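Bring back the long reply

I got an email from my aunt in December that ran to 1444 words. I know the number because I pasted it into a word counter, which tells you something about me, and not something good. She'd asked me one question (was I coming for the holidays), and the rest was weather, a neighbor's divorce, a soup recipe with no amounts in it, and a long complaint about the new bus shelter. I wrote back "Yes! See you then!" and felt efficient for maybe an hour.

Then I felt like a heel. I've been thinking about it on and off ever since, and I've come around to a view that my coworkers find ridiculous, so naturally I'm going to set it down where they can all read it. I think we should write longer replies. Longer emails, longer notes, longer answers to "how was your weekend." I think we've shaved the thing down so far that there's hardly a person left in it.

I know the case for short. I used to make it! When I started here, Czesław Dudek gave me a one-page sheet on how to write a message people will read, and it was good advice and I followed it for years. Put the question first. Say when you need the answer. Stop typing. If you're writing to 260 people about a parking change, please, do exactly that, and I'll thank you for it.

But most of what I write isn't to 260 people. It's to one. And somewhere along the way I started treating my friends like a parking change.

Hanna Nowakowski argued with me about this over lunch, and she had a decent point, so I'll give it to her. She says a long message is a kind of bill. You send it, and now the other person owes you one back, and they put it off, and they feel guilty, and three weeks later you're both avoiding each other over a thing that started out friendly. She has a cousin she hasn't written to since spring for this exact reason. The cousin's last email is still sitting there with a star next to it.

I've got a few of those stars myself. What I'd say back to Hanna is that the trouble there is the matching. We think a long letter has to be answered with a long letter, point by point, like a form. My aunt doesn't think that. She'd have been happy with five lines about anything at all – what I had for dinner, whether my knee is better. She got four words and two exclamation marks. The length of her email wasn't a demand on me. She had things to tell, and I was who she felt like telling.

The other thing people bring up is the phone. Nobody's thumbs want to do 200 words on a little piece of glass, I get it. So don't do it on the phone! I've gone back to answering personal mail at an actual desk with an actual keyboard, in the evening, with tea, and it's turned into one of the better parts of my week. I type fast and badly. I leave in the detours. Last time I wrote 330 words to an old roommate about a lamp I'd bought and didn't like, and she called me up, laughing, to talk about the lamp. We stayed on for ages.

I'll admit that some people are just better at short. Pao-chu Tsang can put more warmth into "ha, poor you" than I can get into a page, and I wouldn't want her to change a thing. There's also a kind of long email that's only long because the writer didn't want to decide anything, and I've sent plenty of those too. I'm not defending them. If you make me scroll to find out you're canceling, I'm allowed to be mad.

What I want back is the middle part, the stuff that isn't the point. The bus shelter. I learned more about how my aunt is doing from the bus shelter than I would have from asking her straight out, and if she'd been following Czesław's sheet it would have been the first thing cut.

So I finally wrote her a proper answer, months late. It had no question in it and no deadline. I did ask about the soup, and she says you just keep adding dill until it looks right.
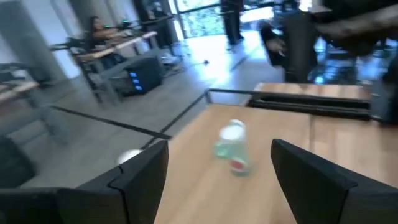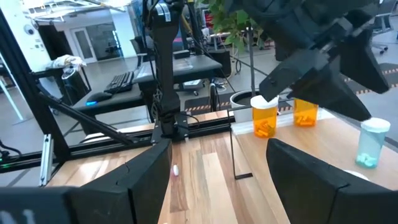
Small bottles on a wooden tabletop.

Staff Voices, September 2026
Reader Services Team, Weltent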